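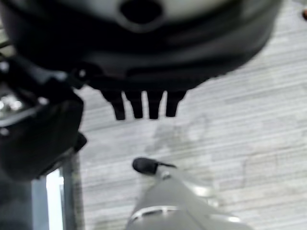
오래된 원룸 바닥을 바꾸고 싶다는 생각을 2년이나 했는데, 드디어 지난 4월에 저질렀습니다! 결론부터 말하면 진작 할 걸 그랬어요. 제일 오래 고민한 건 색이었습니다. 진한 월넛도 예쁘지만 저는 결국 밝은 회색 나뭇결로 갔어요. 회색이라고 다 차갑지는 않더라고요. 사진 속 바닥처럼 옅은 회색 사이에 아이보리와 은은한 베이지 결이 섞여 있으면 방이 훨씬 부드러워 보입니다. 폭이 좁고 긴 널 모양이라 결이 한 방향으로 쭉 흐르는 것도 정말 마음에 들어요.

제가 고른 건 Fevell의 접착식 바닥재입니다. 본드 없이 뒷면 종이만 떼서 붙이는 방식이라 처음 하는 분도 충분히 할 수 있어요. 아래는 제가 한 순서 그대로입니다.

준비물
바닥재(방 면적보다 넉넉하게), 줄자, 연필, 철자, 커터칼과 새 칼날, 고무망치, 누름 롤러, 마른걸레, 마스킹테이프

1. 바닥 청소
청소기를 돌리고 물걸레로 닦은 다음 완전히 말립니다. 저는 전날 저녁에 닦아 놓고 창문을 열어 두었어요. 모래알 하나만 남아도 나중에 볼록 올라옵니다. 손바닥으로 한 번 쓸어 보세요.

2. 방향 정하기
창에서 빛이 들어오는 방향과 나란히 깔면 이음매가 덜 보입니다. 붙이기 전에 꼭 몇 줄 늘어놓고 문 앞에 서서 보세요. 저는 가로로 놓았다가 세로로 놓았다가 한참을 왔다 갔다 했는데, 이 시간이 제일 재미있었어요 ㅎㅎ

3. 기준선 긋기
벽은 생각보다 반듯하지 않습니다. 방 가운데에 연필로 긴 선을 하나 긋고 거기서부터 시작하세요. 벽에 바로 붙여 나가면 반대쪽 끝에서 틈이 비스듬하게 벌어집니다. (네, 제 첫 번째 줄이 그랬습니다. 뜯고 다시 했어요.)

4. 첫 줄 붙이기
뒷면 종이를 한 번에 다 떼지 말고 한 뼘만 떼서 자리를 맞춘 뒤 조금씩 당기면서 눌러 줍니다. 첫 줄이 똑바르면 나머지는 술술 따라와요!

5. 둘째 줄부터는 엇갈리게
짧은 쪽 이음매가 옆줄과 나란히 서지 않게 합니다. 앞줄 끝에서 잘라 낸 조각으로 다음 줄을 시작하면 자연스럽게 엇갈리고 자재도 아낄 수 있어요. 너무 짧은 조각은 문 앞을 피해서 쓰세요.

6. 가장자리 재단
남은 폭을 양쪽 끝에서 각각 재고, 철자를 대고 칼집을 두세 번 낸 다음 꺾으면 깔끔하게 잘립니다. 문틀 주변은 종이로 본을 뜨는 게 최고예요. 칼날은 아끼지 말고 자주 갈아 주세요.

7. 롤러로 마무리
가운데에서 바깥쪽으로 밀면서 눌러 줍니다. 이음매 위는 한 번 더요. 저는 Pilletti 롤러를 썼는데 손잡이가 길어서 허리가 한결 편했습니다.

가구는 하루 지나서 들였고, 의자 다리에는 펠트를 붙였어요. 평소에는 마른걸레로 결을 따라 닦고, 얼룩은 꼭 짠 걸레로 닦은 뒤 바로 물기를 없앱니다. 남은 자재 몇 장은 버리지 말고 눕혀서 보관하세요. 세우면 휩니다. 다음에는 현관 쪽 좁은 복도에 도전할 건데, 벌써 줄자를 꺼내 놨어요!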